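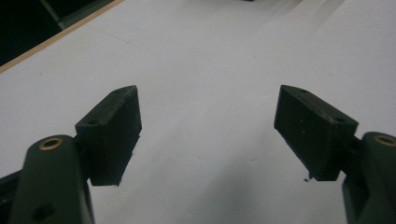

Aatos Tikkanen told me I was sorting my buttons all wrong and that color should come last, after material, after size, after pretty much everything. He has been at this much longer than I have, so now I'm second-guessing myself. I bought a big tin at the Winton flea market in August, and I have been having the best time with it! There are 1,000 buttons if the seller is to be believed, mostly shirt and coat sizes, with some lovely shell ones near the bottom and a few greenish metal ones I'm a bit scared of.

So far I've been making piles by color because it looks wonderful and because when I'm mending I usually think "I need a gray one." But the piles are getting silly. The white pile is enormous and has everything in it from baby cardigan buttons to something the size of a cookie.

How do you all sort yours? And do they need cleaning first? I'd like to use most of them on clothes, not just look at them, though I do look at them a lot.

Oluf Ketilsson

Search the help pages Go Advanced search

Filed in: Sewing & Mending > Buttons, Snaps and Zippers > Storage

Molto

Oh, you are going to love this hobby. Aatos is right for a collector and you're right for a mender, in my opinion. It depends what you reach for.

I mend and knit, and mine are sorted by size first. A button that doesn't go through the buttonhole is no use to me however nice the color is. I have small (shirts, baby things), medium (cardigans, pajamas), and large (coats, bags). Inside each size I go by color, very loosely: whites and creams, browns, blues and greens, everything hot. Black gets a place to itself because there is always so much black. Then sets of matching buttons get threaded together on a bit of scrap yarn and tied, and those live separately. Do the sets FIRST. I can't say that loudly enough. If you split a set of six between three piles you will be finding strays for months, ask me how I know.

For the sorting itself I use a muffin tin and an old bath towel. The towel stops them rolling and you can fold it up with everything still on it when it's time for supper. I'd also work in short goes, 100 or so buttons at a sitting, with the radio on. The whole tin in one evening sounds fun and then your eyes stop working and navy turns into black. Daylight is a huge help for that, by the way. I did all my navies again one morning by the kitchen window and half of them moved.
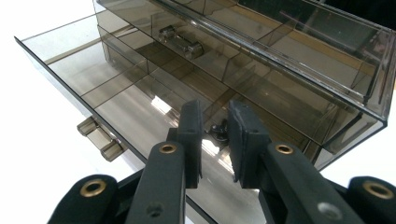 Once the sizes are settled, decide how much you want to label. I started with tiny written labels on everything and gave up, and now I sew one button to a square of card and stand it at the front of each section. It's quick to read and it looks so cheerful. If I run low on something the card tells me what I'm hunting for at the next sale, too.

Cleaning: for modern plastic ones, a bowl of lukewarm water with a drop of dish soap, swish, rinse, and dry on a towel overnight. Don't do that with the metal or the shell until you've read what somebody more careful than me has to say. Have fun!!

Karnside

just keep them in a jar. looks nice and you get to dig

Snorradóttir

What a great find, and how nice that there's shell in it! I'll take the cleaning part, as I ruined some good ones early on and would love to save you from it.

Go through and pull out anything that isn't ordinary plastic or glass. Shell is cold against your lip or cheek and has a bit of weight to it, and the back is often uneven, sometimes with brown bark-looking patches. Plastic warms up right away. Wood and leather you'll know by looking. Metal you can check with a magnet, and the ones that don't stick may well be brass or pewter.

Shell gets a wipe with a barely damp cloth and then a dry one. No vinegar, ever. It eats the surface and you lose the shine for good. I rub in the smallest dab of mineral oil afterward and buff it off, and they come up beautifully. Skip the oil on any you plan to sew onto silk.

Wood, leather, and anything covered in fabric: a soft dry toothbrush and nothing else. Some older plastics (casein is the one I run into) swell and craze if they sit in water, so if a plastic button looks old and you're fond of it, treat it like wood.

The greenish metal ones are probably brass with some verdigris. Dry toothbrush, then a wooden toothpick in the crevices. Do it over newspaper, wash your hands after, and keep those away from the rest for a while to see whether the green comes back. Don't sew them on anything pale.

Sniff the tin, as well. If it smells of camphor or sharp like vinegar, you may have some celluloid in there. Celluloid breaks down over time and the fumes will spoil its neighbors, metal especially. Mine are in a paper envelope in a cool cupboard with air around them, never sealed up, and well away from the stove or any flame. I had 300 buttons shut in one cookie tin for years, and just 2 bad ones had rusted every steel shank near them.

As for sorting, I go by material, then by number of holes, then size. Aatos would approve. I only got to color this spring and I had such a good time doing it that I understand completely why you started there.

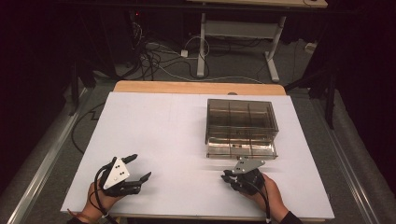
Do shell buttons survive the washing machine once they're sewn on?

Most do fine on a cool, gentle cycle with the garment buttoned up and turned inside out, but keep them out of the dryer and don't use bleach. If a shell button is thin or already chipped, I sew it on with a small flat plastic one behind it on the wrong side of the fabric, so the thread pulls on that one and the good button gets an easier life. It works for heavy coat buttons too.

One more thing on thread: take out every scrap of the old stuff before you put them away. It holds damp, and on the metal ones it can leave a dark ring. A seam ripper and a pair of tweezers will get through a handful in no time, and you do sometimes find a lovely old color of silk still wound around a shank. I save those on a card.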